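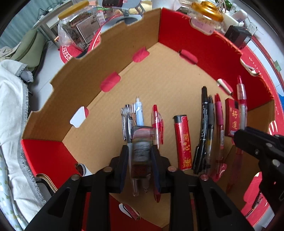
Packing pens into the box with a pair of the hand-held grippers, Bradholm open day.

I drove over to Kirnville on Sunday for the Bradholm open day, mainly to get my hands on the Darkari kit. I'd been reading the product pages since December and wanted to know how it felt before I spent anybody's money on it. Good call, as I came home with opinions!

If you haven't run across it, Darkari is a hand-held gripper kit. You hold the tool, you do a chore with it, the camera on the tool records everything, and the recordings go toward teaching a robot arm the same chore. The pair sells for $3,500 with the software, and there's a rental plan at $115 a day (minimum of 5 days, which I didn't love).

The doors opened at ten and I went straight for the pen box. What a great little test. You get a cardboard box with a bare floor and a heap of small stuff, and you lay it all out in a row along one side. Pens, a marker, a flat red lighter, a little clear container, all different thicknesses. The fat marker was easy. The skinny clear pens were another story, and I chased one along the cardboard for what felt like a full minute before I got the angle right (you have to come in lower than you think).

Things I liked: the fingers close evenly, the grip is comfortable, and it took me maybe ten tries to stop thinking about my hands. Working with two at once is fun, too, once you quit bumping them together. I bumped them together a lot.

Things I liked less: my wrist was sore by lunch, and the box walls get in your way when you reach for anything near the seam. I asked about longer fingers and was told they're on the list, no date. The trigger on the left one also felt stiffer to me than the right, but that may just be me being right-handed.

The afternoon was the Langat talk. Langat is the labeling service they bundle, and the first 1,000 recordings are included when you buy. You upload in the evening and get them back sorted into good and bad attempts. I saw my own pen attempts come up on the big screen with plenty of bad ones, so I believe the sorting works, ha.

Coffee was fine, parking was a pain (use the back lot, the front one fills up early). I've asked for a rental quote for our shop and I'm going to try it on our small parts bins, which have much deeper sides than that box did. The Bradholm folks said to bring a sample bin along when I pick up the kit, so that's next on my list.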